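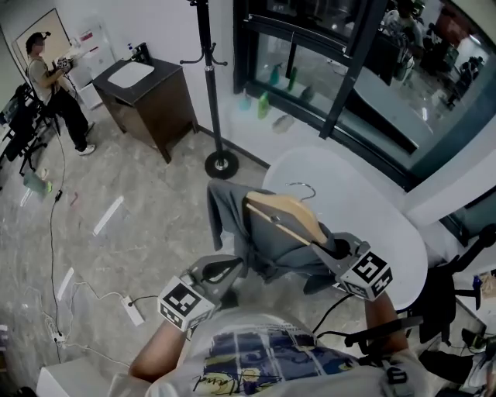 Handheld gripper rules, revision 3

The revised Drondell rules for handheld gripper work apply from May 26, 2020. Section 5 now covers garments on hangers. Grip the hanger at the neck, below the hook, and keep fabric clear of the fingers. Marker cubes must stay clean and uncovered – a creased or scuffed face means a new print before the next take. Cables are to be routed away from walkways. A session may run up to 106 takes, with a marker check after every 11. Comments on the draft cable section go to the Pringate office.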